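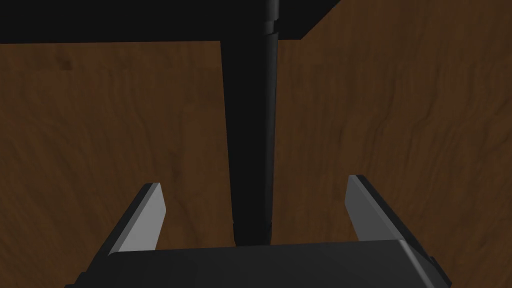 Two gripper fingers, wide open.

The Tanguy Gallery will hang 30 paintings by Ailsa Ogilvie on 27th May, all of them of the same puddle. The show is called Clumora, a word the painter says she made up and now regrets having to spell over the phone.

Ogilvie worked on the series for 18 months in a rented room in Kallden, where the puddle outside the door outlasted

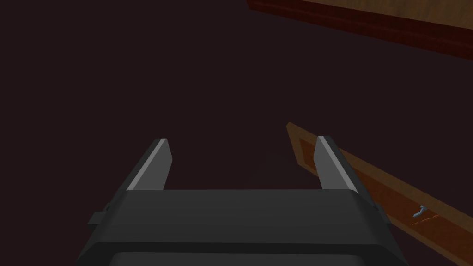 two landlords and one attempt at drainage. The largest canvas needed its own van. The smallest would fit in a coat pocket, a fact the gallery has asked visitors not to test.
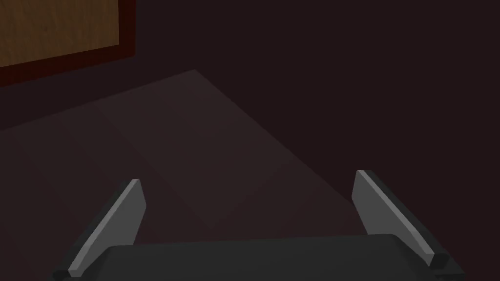 How much does it cost to get in? Admission is free, though the catalog is $18 and runs to 624 words, most of them "gray."

The paintings stay up until August, then move to the town hall in Gudach, which has fewer walls but better parking.

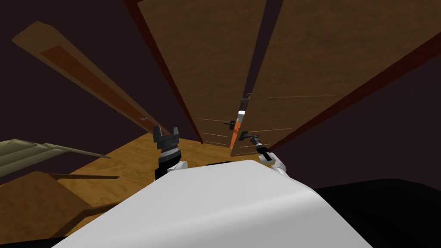 Robot grippers near a pair of wooden doors.

Ogilvie says her next subject will be a different puddle.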